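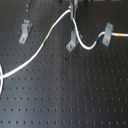
Figure 1. White patch cables on the black breadboard, with gray L-shaped brackets and colored bands on the cables.

Cable Routing on a Shared Optics Table
Project report, Skurirgate Teaching Lab
6 January 2020

When I picked this project back in September I figured it would take a weekend. Cables on a board, how hard can it be? Well, my first layout was a mess (I pulled one run so tight around a bracket that I had to start over), and I learned to love a big lazy curve.

The job was to lay out fiber for the Soltorard bench so that other students could follow each line without tracing it by finger. The breadboard is great for this — rows and rows of threaded holes, so you can put a bracket pretty much anywhere and bolt the foot down. I tried 9 bracket layouts on paper and built the best two. The one I liked least on paper won!

The colored bands were my favorite part. Both cables are white, and once they head for the same clamp it's easy to mix them up. One has a green band, the other has blue and then a yellow-orange one farther along. I wrote the colors on a card and taped it inside the Bumermont logbook, which everybody opens anyway.

To test it, I asked 16 classmates to find the blue-banded cable and say where it went. With my old layout 8 of them got it right on the first try. With the new one only two missed, and both of them had started on the green cable by mistake — so maybe a second green band would help.

Things I'd still change: the low dip in the blue cable takes up more board than I'd like, and the sheen down the middle of the matte black surface is rough on the eyes under the room lights. I'd like to try a softer lamp next term.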